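Stikov Four-Finger and Five-Finger Hands: Bench Notes and Buying Info

By Delphine Schumacher
Saturday, April 5, 2025
4 min read

We've had the Stikov hands on the bench since January, and I've been itching to write them up. If you've been running a two-jaw gripper and wondering whether a full hand is worth the extra wiring, I think you'll enjoy this one!

Stikov sells two versions. The four-finger hand is lighter and closes faster. The five-finger hand has a proper opposing thumb with its own side-to-side joint, and it's the one I keep going back to. Both bolt to the same wrist plate and both talk to the Crabtree controller over a single cable, so swapping between them takes 8 minutes once you've done it a couple of times (the first time took me most of a morning, because I had the plate on upside down).

For comparison we kept our old Hilbridge parallel gripper in the mix. It's a solid tool and still wins on anything boxy. Where it struggles is thin stuff lying flat, and that's where a pinch between fingertips really shines.
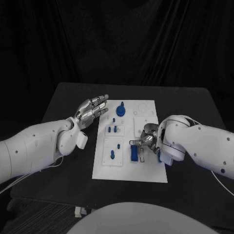 Page last changed by D. Schumacher, rev. 8

The task board is my favorite way to get to know a new hand. It's a white sheet with blue pegs, a blue knob shaped like a gear and a few raised plates, and it fits on any table. Pegs are a good first job. The small clear pieces are much harder - the fingertips hide them from the head camera just when you need to see them, so you end up leaning on the motor current to tell you if you've got hold of anything.

Darnell Ostrowski wrote our peg routine and ran 400 tries with each hand. The five-finger version dropped fewer pegs, and it was a lot more forgiving when the approach was a bit off. The four-finger one was quicker per peg, though, and if your parts always arrive in the same spot I'd pick it without a second thought.

A few things I'd like to see fixed. The finger covers scuff easily. The default grip force is too high for anything brittle, so turn it down before your first session. And the Crabtree setup screen still forgets the left/right setting after a restart, which had me chasing a mirrored thumb for an hour.

Specs, both versions
Grip force steps: 155
Controller: Crabtree, one cable per hand
Wrist plate: shared, included
Finger covers: replaceable, sold in pairs
Recommended cover check: every 2,000 closes

Left and right hands are ordered separately. Seul-gi Cha looks after loaner units and can set one up with your own parts if you send her a handful ahead of time.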